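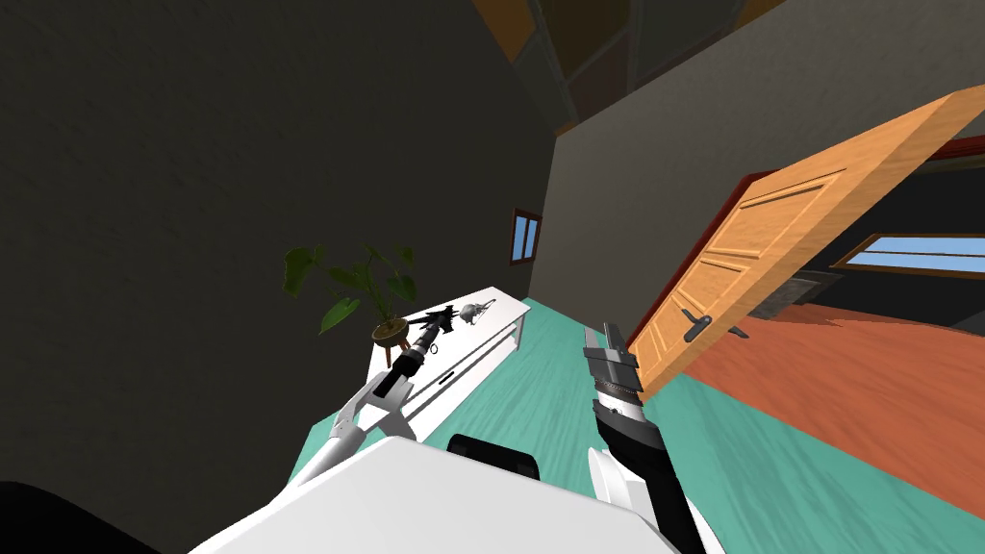 Home > Support > Manuals > Asance > Section 6

Section 6: Working alongside the Asance on your floor

This section is for supervisors and room attendants at sites where the Asance two-armed unit has taken over part of the room round. Read it before the first shared shift. The unit does the repeated handling and the attendant sets up the round, checks the result and deals with anything the unit leaves. The simulated room used for practice has the sort of thing you will meet on a real round: the left gripper has hold of a black tool, a potted plant and a small silver object stand on the white cabinet, and a wooden door is open to the next room. Attendants should run the practice room at least once before going on to 6.1.

6.1 Before the shift

1. Open the round on the Catow panel and check the room list against the paper sheet.
2. Prop open every internal door on the route. The unit does not work door handles in this release.
3. Move guests' belongings off flat tops and into the tray. Plants and fixed ornaments may stay.
4. Hand the tool to the left gripper and wait for the tone. Leave the right gripper free.
5. Stand clear by the width of the doorway and press Start.

Note: The panel stores 100 rooms. Larger sites should split the list by floor.

6.2 During the shift

1. Stay within sight of the unit for the first 8 rooms of any new route.
2. When the amber light shows, go to the room and read the message on the panel before touching anything.
3. If an item has been left, deal with it by hand and press Skip. Skipped items do not count against the attendant's tally.

CAUTION: Do not reach between the arms while the unit is live. Press Hold first and wait for both arms to lower.

CAUTION: Loads on either gripper must not exceed 500 grams.

6.3 Changes to the attendant's job

Surface work moves to the unit. Beds, bathrooms and final checks stay with the attendant. At Fletbridge, where the unit came into use in April, attendants now start with the panel and sign off each room at the door. Rotas should allow time for both tasks. Anyone asked to run the panel must have had the half-day training, and this counts as paid hours.

Report faults on form N2, kept in the Nicholas folder by the charging point.

Filed under: Manuals, Shared working

Related sections
Section 5: Charging and storage
Section 7: Cleaning the grippers
Section 8: Fault messages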